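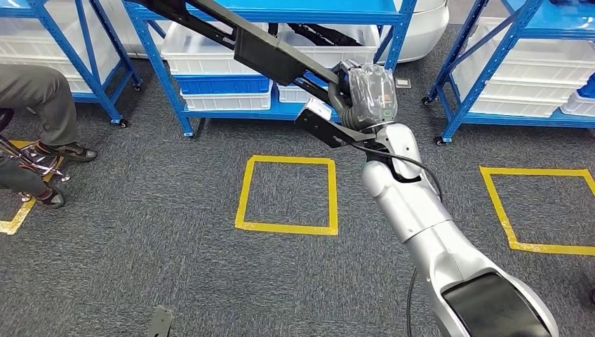

Speaker notes: Shelving and small-parts storage on carpeted floors
Olga Pereyra, Ustix
4 December 2015

Slide 1. Title
Introduce self. Twenty minutes, questions at the end. Handout has the load tables, so do not read them out.

Slide 2. What we were asked to do
Prudano wanted open storage in a room that had been fitted out as offices. Carpet stays down, no fixing to walls. Survey in March. Stock is light: sleeves, clips, cable ends, spare fittings. Heaviest full bin weighed 12 kg.

Slide 3. Unit type
Blue metal units, uprights and diagonal cross-braces. The braces take the sideways load. If one is taken off to make a bin easier to reach, the unit racks and the shelves stop sitting level. Show the bent upright here and pass it round.

Slide 4. Feet or casters
Most questions come on this one. Go slowly.
A fixed foot on carpet settles for the first few weeks, then stops. Re-level once after that. A caster puts the same load on a much smaller patch and leaves a dent wherever it is parked. Carpet also raises the push needed to start a unit moving, and people tend to push high up. Push at mid-height, two people, top shelf cleared first.
Casters are fine for a unit that moves every week. For one that moves twice a year, use feet.
Check the caster stems at the same time as the shelf clips.

Slide 5. Bins
White plastic, one size throughout. Stacked bins save shelf height, but the lower ones become dead stock. Our rule at Prudano: stack only empties, or bins holding the same part. Label on the short face. White shows dirt, and in a parts store I count that in its favour.

Slide 6. Top shelves
Wide top shelf gets used as a dumping place. Set a limit and write it on the upright. Nothing up there that needs two hands and a step.

Slide 7. Spacing
Gangway 3,000 mm at the open side, 400 mm between shelves on the standard units. Asfaw used closer shelves and could not tilt a bin out without lifting the one above. They have since changed it.

Slide 8. Results
Almost 2,000 part lines moved in. Picking errors not yet measured, say so if asked. Erkuvska will run the same layout on a hard floor, which gives us a comparison for the casters.

Slide 9. Questions
Likely: anti-tip brackets (yes, wherever walls allow), carpet tiles (lift and replace the dented ones), cost (refer to handout, last page).
Collect the upright before leaving.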